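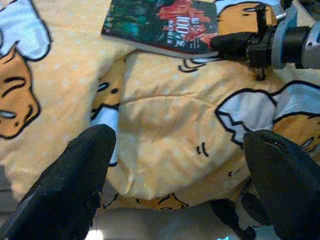 How to make a bed without chasing the sheet around it

My youngest picked out a yellow sheet covered in cartoon egg yolks and little white polka dots, and I have to say it has cheered up our mornings no end. It's also the sheet that taught me to slow down a bit, as a busy print like that will show you straight away if you've put it on crooked (or upside down, which I've done more than once!).

Start by clearing the bed completely. Books are the usual culprits at our place, and there's nearly always one lying on top of the covers. Close it, pop it on the shelf and check under the pillows for any others.

Next, pull the sheet right off, even if it only looks a little bunched. Give it a good shake by an open window and lay it across the mattress with the print facing the way you like it. Smooth from the middle out towards the sides with flat hands, nice and slowly, and you'll find most of the creases go along with you.
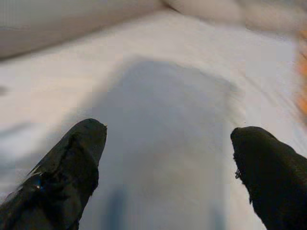 Now for the corners. Do the 2 at the head end first, then walk down and do the foot, pulling gently as you go. If the sheet is a flat one, tuck the bottom edge under, lift the side up to make a triangle on top of the mattress, tuck in what's hanging and fold the triangle down. My old neighbour Nevzat could do all 4 corners while telling you a story, and I'm still nowhere near as quick.

Pillows go on last, with the open ends of the cases facing away from the door. Then put the kettle on.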